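Guides > Play Food Kits > Skemell Felt Pantry > Section 4: Bottles

Filed under: Hand sewing, Patient beginners

4. THE KETCHUP BOTTLE

Read this section to the end before cutting anything. We know you won't, so the instruction that matters most is repeated at step 3.

The ketchup bottle is the second project in the Skemell Felt Pantry, after the fried egg. The egg was a kindness. The bottle has a curve, a base, a label and a good deal of stuffing, and it is where most people learn what kind of sewer they are.

4.1 What you need

From the kit:
– red felt, one large sheet
– white felt, one small sheet
– tan and green thread
– red felt scrap for the tomato
– base disk and stuffing
– pattern sheet B

From your own drawers: sharp scissors, pins, a needle you like, a black fabric marker and a red one. Markers are left out of the kit on purpose. They dried up in the box, and we got letters.

Allow over 2 hours. The box says one. The box was written by somebody else.

4.2 Making the label

The label comes first, while it is still flat and you are still cheerful.

1. Trace the label shape from pattern sheet B onto the white felt. Cut it out. If your scissors leave a slightly rough edge, carry on. Felt forgives this, and so do children.

2. Mark the border lines lightly in pencil. The tan line runs just inside the edge. The green outline sits inside the tan one and has a small step near one corner. The step is part of the design, so please don't straighten it.

3. Decide now which way your lettering will read. Sheet B is printed in reverse for customers who use the iron-on transfer pen. If you trace it directly, your bottle will say TOMATO KETCHUP to people standing behind a mirror. For lettering that reads the usual way, turn the sheet over and trace it against a window.

4. Stitch the tan line, then the green outline, then the vine. The vine should hang under the tomato like a smile, with a small leaf at one end.

5. Sew the tomato circle near the top center. Use short stitches and keep them close to the edge. A wobbly circle is still a tomato, and quite possibly a better one.

6. Go over the lettering with the black marker. Do the short line of numbers below it in red. Press lightly and let each row dry before you lean your wrist on it.

CAUTION: Marker does not come out of felt. It comes out of tablecloths only slightly more willingly. Put cardboard under your work.

4.3 Sewing the body

7. Fold the large red piece along the dotted line and pin it, right sides together. Felt doesn't strictly have a right side. Pick one and stay loyal to it.

8. Open the piece out again and pin the label to the front. Stitch all the way round in small running stitches. Doing this after stuffing is possible, in the way that putting on socks after shoes is possible.

9. Refold, then sew the side seam from the base upward. Stop at the notch.

10. Gather the top with a double thread, pull it in until the top is rounded, and fasten off. Trim the ends.

11. Turn the bottle out through the open base. Use the blunt end of a pencil. We have replaced a fair number of bodies pierced by the sharp end, and will replace yours too, but we will know.

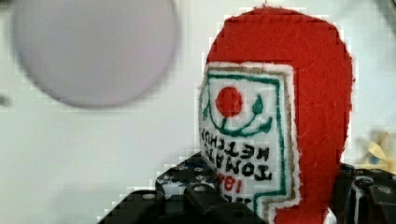 Fig. 6. Ketchup bottle, label attached. The lettering here is reversed (see step 3).

A few loose threads at the top are normal and can be snipped whenever they start to bother you. So is a little fuzz on the red felt, which pills when it is handled. You may shave it with a fabric comb. You will need to do it again.

Check that the lettering follows the curve of the bottle. On a well-filled body the ends of the words travel round the side and out of sight from the front. If you would like the whole thing readable from one spot, make the letters narrower at step 6, or own a flatter bottle.

4.4 Stuffing and closing

12. Tease the stuffing apart before it goes in. Start at the top and work down in small amounts. One large handful gives you a bottle with a shoulder.

13. Fill until the body is firm but will still give when squeezed. A stiff bottle rolls off the table. A soft one leans on the mustard.

14. Set the base disk in place and whipstitch round it. If the disk seems too big, it is the disk for the milk carton. Go and look in the other bag.

NOTE: A bottle that won't stand up usually has stuffing bulging under the disk. Unpick a short stretch, push the stuffing back up and close again. Pressing down hard on the top works for as long as you are pressing.

4.5 Care

Wipe with a barely damp cloth. Do not machine wash, tumble dry or serve with chips. If the bottle has been left out in the rain, reshape it while damp and stand it somewhere airy – it will dry in its own time, which will be longer than yours.

Check the seams now and then, especially round the base, and mend any gap before the stuffing finds it. Not suitable for babies or for pets who regard felt as a personal challenge.

4.6 Spare parts

Replacement red felt is part 14. Stuffing is part 20 and comes in a 400 g bag, enough for the bottle, the loaf and an argument about the lid. Order both through Serkus, who handle our spares, and quote pattern sheet B. The older sheet A has a different base and will bring you only sorrow.

Section revised 27/07/2020

Related guides
Section 3: The Fried Egg
Section 5: The Milk Carton
Section 6: Mustard, and Why the Yellow Felt Is Thinner
Zakaria Needle Sizes Explained
Prommont Toy Grocery Shelf: Assembly
Fixing a Puckered Seam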